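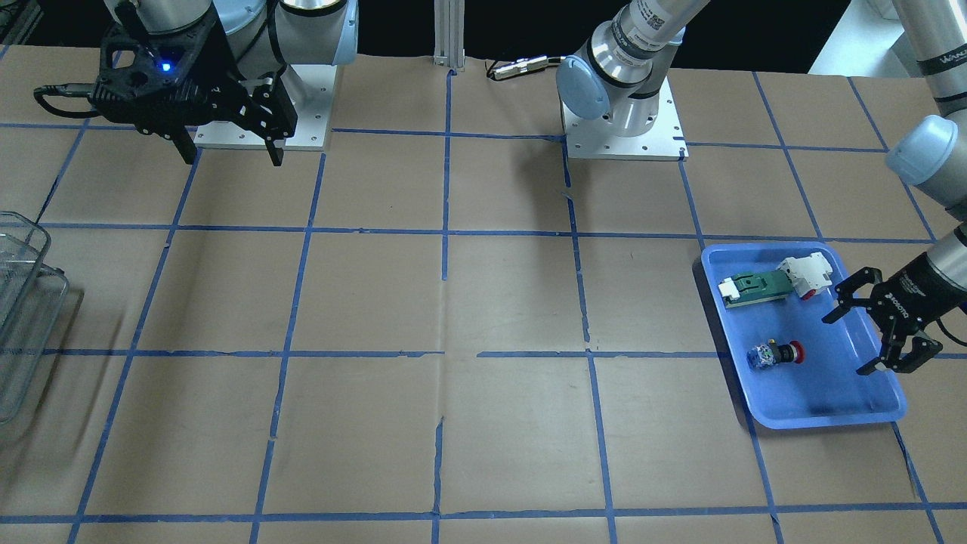
Bench 2, both arms in, parts tray at right.

Plurbridge Gripper and Camera Comparison
Second progress report, for Vaida Ķēniņš, Lill Fund
Prepared by Dzintra Strazds, with numbers from Kamran Arabzadeh and complaints from everyone

Where we are

You asked in September for a shorter report than the last one, with fewer appendices. There are no appendices. We are most of the way through the comparison stage, the money is holding up better than the finger pads, and we have a preliminary answer on grippers that half the team dislikes.

To recap the part you signed off on: we are trying to find out whether a small electrical repair shop could use a pair of arms to sort mixed parts out of a tray without buying a special tool for each part. We are comparing two finger sets on the same parallel-jaw grippers, two wrist camera positions, and two controllers, Imau (bought in) and Ralel (written here, mostly by Kamil Kolář, mostly after dinner).

Work done this period

The bench was papered and taped into cells so that a part's position can be written down as a cell and not as "sort of left of the tray". Elsa Lappalainen laid the tape. She would like it recorded that she was promised a laser line and given a metre stick. The cells don't have to be equal, as each one gets measured into the controller, and the system has been perfectly content with them. Visitors are less content.

We have now run 518 picks that count. Another 47 were thrown out, nearly all from one long afternoon when the left arm was working from the right arm's calibration file. It was very confident about it. Kamran has since renamed the files and added a check at start-up, which took him less time than the argument over whose turn it was to do it.

The target for this stage was 500 valid picks, so that box is ticked.

Finger sets

The plain flat fingers are ahead on boxy parts, and by enough that we don't expect the rest of the runs to change it. Breakers and anything else with two parallel sides come up cleanly. The padded fingers do better on round caps and on anything that has rolled onto its side, but the pads wear at the corners and then start to peel, and a peeling pad will grip its own glue before it grips a part. We have gone through more pads than we budgeted for. The overrun is small and sits under consumables.

Circuit boards are awkward for both sets. The jaws can take a board by its edges if there is room to get a finger down either side. When the board is lying snug against something else, the arm has to nudge the neighbour away first, and nudging turns out to be a skill. Kamil's controller does it gently and slowly. Imau does it as though the neighbour owes it money.

Wrist cameras

I wrote in the first report that camera position would be a minor question. I would like that sentence back. 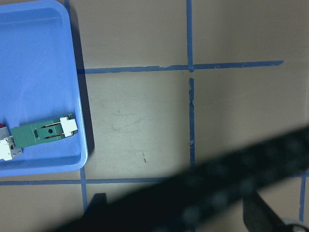 Wrist camera view with the tray at upper left. Gripper fingers at the bottom of the picture.

The close mount gives good detail on small parts and gives the fingers a great deal of screen time. A strip across the lower part of the view is lost to the gripper's own hardware, so the software has to be told which pixels are us and which are the job. Elsa drew that mask by hand and then drew it again after somebody (me) bumped the bracket. The far mount sees more of the bench and loses less to the fingers, but the finer parts blur together and the wrist cable has to take a longer route, where it snags.

Our present view is that the close mount wins if the arm takes its first look from higher up and commits to a grasp before it descends. Kamran tried this on a short set of 15 picks with the flat fingers and liked what he saw. Fifteen is not a result, and he has asked me to say so in case you quote him.

The harder case is a part low in the tray, right when the arm is nearly on top of it. By then the camera has very little to go on except plastic.

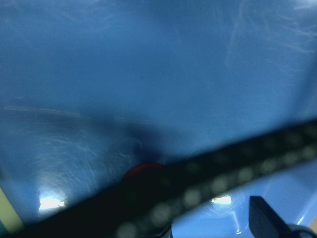
The tray itself has been more trouble than we planned for. A glossy surface under bench lights throws highlights, and Ralel spent its first week treating a bright enough highlight as a white part and trying politely to pick it up. Scratches are a lesser nuisance, though they add up, and every failed grasp has a chance of adding one. We considered buying a matte tray. We decided against it for now, because the shops we want to help have scuffed shiny trays and aren't going to replace them on our account. Kamil has put in a second look from a slightly different angle: a reflection shifts between the two views and a part stays where it was. It costs a moment per pick and has cut the phantom grabs to a level we can live with.

Controllers

No verdict yet, and I would ask you not to read one into the paragraph about nudging. Imau is faster from power-on to first pick and its manual exists. Ralel recovers better after a dropped part and can be changed the same day we find something wrong with it. Imau's support desk has been courteous and operates in a time zone that guarantees we are asleep for it. Two-arm handovers have only been tried on Ralel so far. Until they've been tried on both, the comparison isn't fair, and Kamran won't sign it.

Problems and changes

The cable on the right arm's gripper still curls across the working area when the arm is parked. Clips are on order. Until they arrive we keep parts off that side.

The bench paper is creasing near the seams, and creases confuse the far camera. We will re-paper between stages and not during one, so the remaining runs stay comparable with those already done.

We had planned to include loose screws in the parts list. We would like to drop them from this stage, with your agreement. Neither finger set can lift one off a flat tray with any dignity, and we'd sooner spend the time on handovers.

Next period

Finish the padded-finger runs, repeat the high-first-look trial at a proper size, and run handovers on both controllers. Elsa will write up the camera mask procedure so that it survives the next person who bumps the bracket.

What we need from you: a yes or no on the screws, and permission to move a little from travel to consumables. None of us has travelled anywhere. The pads, on the other hand, keep leaving.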